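Cutlery drawer

The cutlery drawer is a shallow kitchen drawer, conventionally the top one, in which a household keeps its knives, forks and spoons, along with a number of objects it cannot otherwise place.

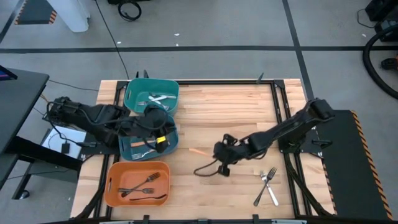 Before fitted kitchens became common, cutlery in most Australian homes lived in a sideboard, a dresser or a jar near the stove. Good silver was kept in a lined canteen and brought out for visitors, who were expected to notice. The built-in drawer arrived with the postwar bench and cupboard, and the moulded plastic tray followed close behind, usually a centimetre narrower than the drawer it was bought for.

Arrangement

The usual order from left to right is forks, knives, dessertspoons, with teaspoons consigned to a short compartment across the front. Left-handed households sometimes reverse this, and their guests sometimes complain. The long compartment at the side has no settled purpose. It generally holds chopsticks, a corn holder missing its partner, and a cake fork of uncertain parentage.

Handles face the user in most homes. A minority store them handle-in, a practice defended with more vigour than the subject would seem to require.

Commercial trays

The Trullov tray, an expanding model with 2 sliding wings, was sold through hardware shops and colour-matched to laminex of the period. Its rival, the Jutomis, offered a felt base that trapped crumbs and kept them. D'Amico produced a deep version for caterers, rated to hold up to 63 pieces, although the rating did not specify whether the drawer could then be closed.

Attrition

Teaspoons leave the drawer faster than any other item. The common explanations are office lunches, school lunchboxes and the kitchen bin – the garden is also mentioned, usually by parents. Replacements are rarely of the same pattern, and a drawer of long standing may contain several incomplete sets and one spoon from an airline.

See also: Second drawer; Sideboard; Splayd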